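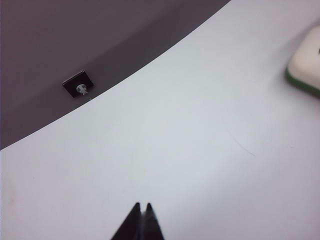 4. Placing the round table

Lilitz round table, set-up guide, part 4 of 6. Do part 3 (legs and levelling) first. If the top still rocks, go back, don't carry on and hope.

You need: the table, assembled. Tape measure. Soft cloth. Pencil. Felt pads from the small bag. A second person for steps 2 and 3.

Time: 40 minutes if the room is clear, longer if you have to shift a sofa.

4.1 Before you move anything

1. Clear the top. Everything off, including anything light. Things slide when the table tilts and a pale top shows every scrape.

2. Lift, don't drag. One person each side, hands under the top, fingers well in from the rim. Backs straight.

3. Set it down legs first, all together if you can. Check no flex, rug corner or toe is underneath.

CAUTION - never lift by one side of the top only. The fixings are made to hold weight pressing down, not a sideways pull. Loose fixings from this are not covered.

4.2 Distance from walls and fittings

4. Measure from the rim of the top to the nearest wall. Leave 23 cm at least on any side where no one sits. More where there are chairs, obviously.

5. Look for anything fixed near the table that sticks out. Pegs, knobs, hooks, door stops, plates with a screw proud of the surface. Small ones are easy to miss once the top is over them, so crouch and look from the side.

6. Turn the table a little and check again. A round top has no corners to catch but the legs do, and they don't sit where you expect.

7. Happy with it? Mark the leg positions on the floor in pencil, faintly. Saves doing all this again after cleaning.

Note: on a dark or soft floor use a scrap of paper tape instead of pencil. Take it up within a day or two or it leaves a line.

Note: if a fitting does stick out and can't be moved, shift the table. Don't pack the fitting with foam, it drops out and then you forget the fitting is there.

4.3 Felt pads

8. Wipe the bottom of each leg. Dry cloth is fine.

9. Peel, press, hold for a slow count. One pad per leg. Spares stay in the bag, keep the bag.

10. Leave the table standing for 2 hours before you push it anywhere. Pads creep if moved too soon and then they pick up grit. Grit scratches the floor worse than no pad at all.

Pads wrong size for your leg? Earlier tables had a narrower foot. Ask for the Menon pads when you write in, they fit both.

4.4 Putting things on top

11. Heavy items go towards the middle. Lamps, fruit bowls, anything you'd be sorry to drop.

12. Small boxes and gadgets - check the feet. Hard plastic feet leave rings on a matt finish. Stick a felt dot under each or stand the thing on a mat.

13. Keep the outer hand's width of the top free. People lean on it, coats brush past it. Most of the breakages we hear about are things left too near the rim.

14. Cables off the back, never across the seating side. If you have the Foneto cable clip it goes on the underside, flat face up, well away from the edge. Don't screw it in, use the pad supplied. The top is not thick enough for the screws in the packet (those are for the Pliltport desk, same packet, sorry).

CAUTION - hot pans and mugs straight on the surface will mark it. Marks from heat do not come out. Use a mat evry time.

4.5 Cleaning

15. Damp cloth, drop of washing-up liquid. Wipe round with the curve, then dry.

16. Do the rim as well. Finger marks build up along there and go grey.

17. No scouring pads, no bleach, no furniture polish. Polish makes a matt top patchy and you'll be chasing the patches for weeks.

18. Pencil marks and scuffs: clean white rubber, light strokes, try it on the underside first.

4.6 If something is off

Top rocks after moving - floor is uneven at the new spot. Redo levelling, part 3, step 5.

Top turns slightly on its base - centre bolt not tight. Quarter turn, test, quarter turn again. Stop when it stops moving.

Light streaks in the finish when you look across it - usually dried soap. Rinse the cloth and go over it with plain water.

Legs squeak - pad missing or worn through. Check all of them, not just the noisy one.

Still stuck? Write to Lærke Egilsson on the help desk, with the number from the underside label. Parts and spare pads go through Jerome Dimaculangan, mornings are best. No parts sent out in the last week of November, stock take.

Part 5 is fitting the extra shelf. Skip it if you dont have the shelf.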